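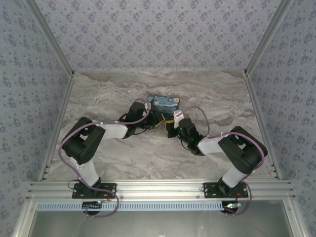

Plarkow has finished the first collection round for Halia, its two-arm manipulation project, with 2,887 recorded episodes of small-object handling. The company had set a target of 2,000 for the round, which closed in February.

All episodes were recorded by teleoperation. An operator moves a pair of leader arms at a desk, and the two arms in the enclosure follow. Joint positions, gripper opening and video from a fixed camera are logged together and stored as one episode per attempt. Of the total, 238 were rejected on review, mostly for dropped video or for operators pausing too long in mid-task. Failed grasps were kept and labeled as failures.

The tasks use 26 objects, among them printed gift boxes, tins and soft pouches. Small boxes make up the largest group. Each is placed near the middle of the floor, where both grippers can reach it, and the operator is asked to pick it up with two hands, turn it or pass it from one side to the other.

Wall coverings and floor surfaces are changed between batches. The enclosures have so far been lined with floral wallpaper and several plain papers, with marble-patterned and solid-color floors. According to Everaldo Leite, who runs collection at the company's Assunção site, an early model trained against a single plain background lost much of its accuracy when the walls were changed. "It had learned the wall," Leite said. "We would have caught it sooner if we had tested in a second enclosure from the start."

Arsalan Tanoli, who leads training, said the accepted episodes will be split by object, so that the test set contains only items the model has not handled. Results on two-handed lifting are expected first. Handovers will take longer — the timing between the arms varies widely from one operator to the next, and the labels for that part are still being checked.

A second round, with folding and lid-closing tasks, will be recorded at Cestier using the same arm layout.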